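田辺 葵
生活空間演習 第二班報告
「白い部屋は片づいて見えるか」について

1 はじめた理由

演習の最初の回に配られた資料に、壁を白くすると部屋は広く、片づいて見えるという一文があった。出典はなかった。班の中ではそのまま前提にして収納の提案へ進もうという意見が多かったが、私は納得できず、この一文を確かめるところを担当させてもらった。先に書いておくと、きれいな結論は出ていない。

2 やったこと

Larkham棟の学生用の部屋を四つ借り、白系の壁の部屋と、木目や色つきの壁の部屋を二つずつ選んだ。家具の量はなるべくそろえたつもりだが、備え付けの棚は動かせず、完全には一致していない。11月に、通りかかった学生30人に各部屋の入口に立ってもらい、「片づいて見えるか」「広く見えるか」を五段階で答えてもらった。自由記述は短いものも含めて316件になった。

比較の材料として、Tsuchiyaの壁紙見本帳も借りた。白だけで何種類も載っているが、見本を並べても私には違いがわからないものが多い。班員は「わかる」と言う。順番を入れ替えてもう一度見せたら、答えが変わった。この件は本人の希望で人数に入れていない。

3 結果

「広く見えるか」は白系の部屋のほうが高かった。ただし、白系の二部屋はどちらも窓が大きい。壁の色の効果なのか光の効果なのか、このやり方では分けられない。計画の段階で気づくべきだった。

「片づいて見えるか」では差がほとんど出なかった。自由記述を読むと、白い部屋については「きれい」と「落ち着かない」が並んでいる。「物が目立つ」という記述も繰り返し出てくる。壁に柄も色もないと、手前に置いた物の輪郭や黒い部分に目が行くらしい。資料の一文とは逆の話で、私はこちらのほうが実感に近い。

塗り替えの費用も調べた。Ruvvilleの店で聞いた白の塗料は一缶2,559円、養生用のテープとシートが別に800円かかる。缶には何平米塗れるか書いてあるが、下地の色が濃ければ二度塗りになるので、その数字どおりにはいかないと思う。実際には塗っていない。

4 白い壁の見え方

白い壁といっても、一つの白に見えるとは限らない。奥の壁と横の壁が縦の角で出会うところでは、面の向きが変わる。模様のない壁だと、部屋の形を読む手がかりはこの角くらいしかない。「広いのか狭いのかわからない」という回答が白系の部屋に集まったのは、このためではないかと考えている。

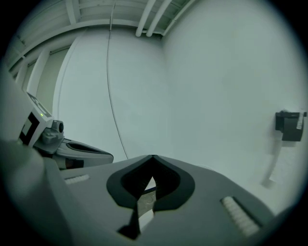 図1 白い奥の壁と右側の白い壁。二つの面は縦の角で接している。

図1の奥の壁はなめらかで、明るさにもむらが見られない。班の発表ではこれを「広がりのある壁」と呼んだが、質疑で「どこから広がりと言えるのか」と聞かれ、誰も答えられなかった。もっともな質問だと思う。

5 問題点と今後

回答者は通りがかりの学生だけで、年齢も偏っている。立つ位置は床にテープで示したが、背の高さまではそろえていない。質問文の「片づいて見える」も、人によって意味が違ったはずである。

次にやるなら、同じ部屋で壁に布を掛け、色だけを替えて答えてもらう。窓は両方とも遮光する。Bollvilleの貸しスペースなら備え付けの棚がないと聞いたが、使用料はまだ確認していない。資料の一文については、担当の先生に出典を問い合わせている。返事が来たら付録に加える。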